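Plitham Stitchers Forum > Practice and technique > Black thread, curved needles and learning to love the running stitch

58 replies, 583 views

tarn_knots
Posted 21 Sep 2021 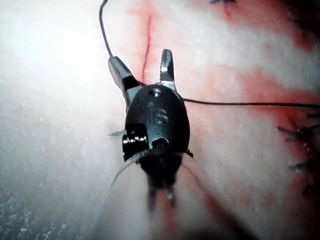
I've fallen completely for the running stitch, and I'd like to hear how the rest of you practise yours! I came back from the July course at Assunção with my head full of it (and sore thumbs) and I've been at it most evenings since. The big change for me has been thread colour. I used to practise with whatever was in the drawer, mostly undyed, and kept losing my place. Look how well a black suture shows up against pale tissue, even when it's only a thin line. You can follow where it goes and spot a slack loop before you've pulled three more stitches on top of it. The other thing I adore is the curved needle. That silver arc does so much of the work if you let it! Turn it along its own curve and it goes round like a dream. Push it straight and you get a nasty wide hole and a bad mood.

So: what colour are you all using, and do you lock your stitches or just run?

fennelhook
Black, always. I had a phase of blue and liked it well enough, but under a warm lamp it went muddy and I was squinting by the end. Running, no locking, unless the edge keeps sliding about on me.

Lovely to see somebody excited about this, by the way. I still get a daft little thrill when a whole row lies flat.

moss_and_gut
I'm going to disagree about black, sorry. It's too easy! If you only ever practise with thread that jumps out at you, you never learn to keep track by feel. I make myself do every other pad in undyed. It's horrid for a week and then it clicks.

tarn_knots
Ooh, fair point, though I'd say get the spacing right first and make it hard afterwards. I was so busy hunting for the thread that my bites were all over the place -- big one, tiny one, big one. Black let me see the mess I was making.

quillbury
With tarn on this. Spacing first.

On needles, hold it further back than you think. I used to grab mine right in the middle and then couldn't get enough of the point through the far side to pick it up again. Two thirds of the way back from the tip suits me, and I don't let go until I can see plenty of point coming out.

moss_and_gut
Two thirds is fine on soft stuff. On anything tough I come back towards the middle or the needle twists in the jaws. I've bent a few finding that out.

quillbury
True, I'm mostly on the soft pads. What are you sewing, boots?

moss_and_gut
The Skoruslow pads, the firm ones. So yes, more or less boots.

pip_olderway
Can I ask a beginner question? I'm on my 8th pad from the Olance starter box and my rows look nice until I tighten them, and then the whole edge bunches up like a curtain. Am I pulling too hard?

fennelhook
Probably, and probably all at the end. Snug each stitch as you go, just until the edges meet, and leave it there. If you save up the slack and haul on the tail, the first few stitches barely move and the last few strangle everything.

tarn_knots
What fennel said! And try a shorter row. I do 5 stitches, stop, look at it from the side, then carry on. You'd be amazed how quickly your hands learn what "snug" feels like. Keep the tail out of the way too, I lay mine off to the far side so I don't stitch through it. (I have stitched through it. Many times.)

pip_olderway
Right, tried the short rows tonight and the bunching is much less! Still a bit of a pucker near the knot. I went black as well, and it does help. I found one stitch I'd missed the far edge on altogether.

moss_and_gut
That's the knot sitting too tight against the first bite. Leave it a hair looser. And when you're bored of how tidy it all looks, come and join me on the undyed.

quillbury
Don't do it pip, he's been trying to recruit us for ages.

tarn_knots
I've ordered a packet of undyed -- blame moss. Will put my first awful row up once it comes.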